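4. Entering a match card

Before you start, sign in to Noteo with the promoter account. A referee account can read the card but it can not change it.

1. Open the Events menu and choose New show. Type the show name and the venue, for example Wolano Hall.

2. Set the bell time. The program uses the 24-hour clock – write 19:30 and not 7:30.

3. Press Add match. Choose the match type first, then the wrestlers. If you choose the wrestlers first, the list is cleared when you change the type.

4. Enter the time limit in minutes. The default is 60 for a title match. A single card can hold up to 50 entries, with promos and intermissions included.

5. For a tag match, link the partners with the Team button. Two names on the same side without a link are recorded as separate singles wrestlers, and the title history will be wrong.

Note: A wrestler under contract with another promotion appears in gray. You can still book this person, but the field "Released by" must be filled before the card can be published.

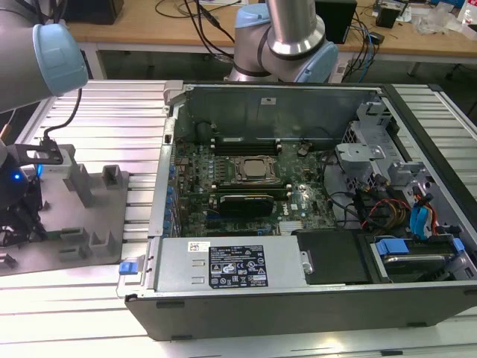

Flarkine, a promotion which has used the program since version 2, writes that they always leave the main event as "To be announced" until the morning of the show, and that the fans complain less about this than about a changed name. If you want to work the same way, tick Hide opponent in the match row. The name stays saved and is visible only to the promoter.

6. Check the order of the matches. Drag a row to move it. The opening match must have number 1, or the ring announcer sheet does not print.

7. Press Publish. The card is sent to the Duda results page in about 4 minutes.

Caution: After publishing, do not delete a match that was canceled. Mark it as No contest. A deleted match also removes the win and loss records connected to it, and they can not be restored from the menu.

For changes to a wrestler's ring name, see section 5, Roster.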